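The Brush by the Door

Antonina Sirko has owned the same wooden hairbrush for 25 years, and she will tell you so before you have your coat off. She bought it at a street market in Rendale one hot August, when her daughters were small and every school morning began with somebody yelling about tangles.

I went to see her because I had just thrown away my third plastic brush in 2 years (the handle snapped, as they do), and I wanted to know how a person keeps one going so long. Well, it's mostly patience! She lifts the hair out with a comb every week or so, wipes the pins with a barely damp cloth, and lets the whole thing dry with the bristles down. She never soaks it. Once in a while the back gets a drop of oil, rubbed in with her thumb while the kettle boils.

Her neighbor Tímea Borbély swears by the same routine, only with beeswax, and the two of them have been arguing about it ever since. 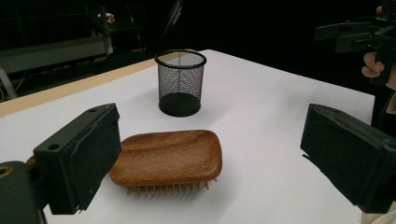 A wooden-backed hairbrush with its bristle side down, near a wire-mesh pencil cup.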